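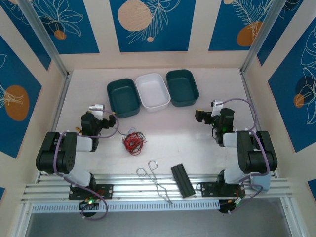
Germination testing for the July swap

Seed lots offered at the July swap in Jasthorpe must carry a germination figure on the packet. The figure has to come from a test made this season. Results from earlier years can be written on the back of the packet but do not replace the current one.

The change follows complaints about old parsnip and onion seed. Both lose viability quickly, and several lots handed out last year had been stored for longer than the growers realized. Beans, peas and tomatoes keep better, but the rule covers all species so that the packets read the same way.

How many seeds to test

For small-seeded crops, test 200 seeds in four equal lots. Lettuce, brassicas, onion, carrot and most flowers fall in this group. For beans, peas, squash and corn, where a grower may only have a few handfuls, a single smaller lot is accepted, but write the number of seeds tested next to the result. A percentage from a small lot is a weaker figure and the person picking up the packet should be able to see that.

Draw the seeds from the whole container. Pour it out, mix it, divide the heap in half and keep dividing until the portion left is close to the size needed. Do not pick out the plump seeds. Light and damaged seed that would go into the packet should also go into the test. Chaff and broken pieces less than half the size of a whole seed are not counted as seed.

Setting up

Use plain white paper towel, folded double, in a shallow lidded container or a zip bag. Wet the towel fully, then hold it up by one corner until it stops dripping. Too much water is the usual cause of a poor result in beans and peas, which will rot before they sprout. Space the seeds so that none touch. Mold moves quickly from one seed to the next, and a crowded towel is hard to read.

Large seeds do better rolled. Lay them in a row along the upper third of the towel, fold the bottom edge up, roll loosely and stand the roll upright in a jar.

Label each lot in pencil with the crop, variety, year of harvest and the date the test was started. Ink runs on wet paper.

Temperature

Normal room temperature suits most crops. Lettuce may go dormant in a warm room and give a false low reading, so place it in the coolest part of the house. Peppers, eggplant and basil need more warmth. The top of a refrigerator is often suitable, but check it with a thermometer over a full day first. Celery and some flowers need light and should be left uncovered on a bright windowsill out of direct sun.

Counting

Make a first count when most of the sprouts have a clear root and shoot. Remove the ones counted and leave the others. Make the final count when there has been no new growth for several days.

Count a seedling as normal only if it has an intact root and an intact shoot. A root with no shoot is abnormal, and so is a bean with a missing growing tip. Both are left out of the percentage. Hard seeds that have not taken up water, which are common in clover, lupin and some beans, are recorded on a separate line.

Add the normal seedlings from all four lots, divide by the number of seeds tested and multiply by one hundred. If one lot is far out of line with the other three, repeat the test.

What the first results show

The Hundness growers tested their runner bean Boros this spring from two jars of the same harvest. One jar had been kept in an unheated shed and the other in an indoor cupboard. The shed jar gave the lower result, with more abnormal seedlings and slower sprouting. Moisture is the likely cause. The shed jar had a loose lid, and the seed bent under a thumbnail instead of cracking.

Onion seed held at the Nirngate store was also tested. It was still usable but will be marked for sowing this year only.

Packets and labels

We have 300 blank packets, printed with spaces for crop, variety, harvest year, test month, seeds tested and percentage. Please take only what you will fill. Lots below half the usual rate for their crop can still be offered if the packet is marked "sow thickly."

Seed must be dry before it is sealed. If in doubt, leave it in an open paper envelope and bring it that way. The packing table will be open for 2 hours before the swap starts. Bring your test notes as well as the seed, as the percentages will be copied into the exchange list.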